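Who is the book festival for?

Every spring the Plallano Book Weekend announces that it has grown again, and every spring I read the press release looking for a reason to care. The 2023 program came out in February. It promises 852 seats a day, four stages and a "conversation lounge" paid for by Vaditex. Good for Vaditex. I'd still like to know what growth has done for anyone who lives here and reads.

I went to the first one, in the old Ahonen school gym. There were six writers, folding chairs and a table of used paperbacks. Pirjo Nurmi read a chapter she hadn't finished and asked the audience what should happen next. People told her, at length. She argued back. It ran over by forty minutes and I missed my bus.

Last year I sat through seven sessions. Five of them were interviews with people I already knew from television, and the questions were ones they had plainly answered in the last town and would answer in the next. Where do you get your ideas? Do you write in the morning? I could have heard the same thing on a podcast while washing dishes, and I wouldn't have paid extra for parking.

The organizers say big names pull in a crowd that then wanders over to the smaller readings. Maybe. I've asked for numbers and been sent a brochure. What I saw at the Tikach stage, where the local poets go, was a half-filled room at ten on Sunday morning, with most of the audience related to the people reading. The breaks between sessions were so short that wandering anywhere meant giving up lunch.
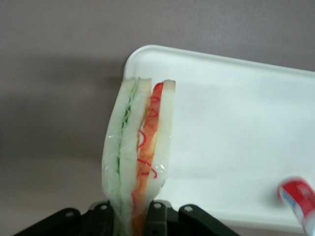
What I would change

Drop one stage and put the money into paying local writers the same fee as the visitors. Mārtiņš Org, who has translated novels at his kitchen table for most of his adult life, was offered a free tote bag and a day pass for an hour's talk. He turned it down, and I don't blame him.

Cut the interviews to half an hour and give the other half to the audience. Yes, somebody will make a speech and call it a question. I'll put up with it.

And bring back the table of used paperbacks. I was told there's no room for it beside the lounge.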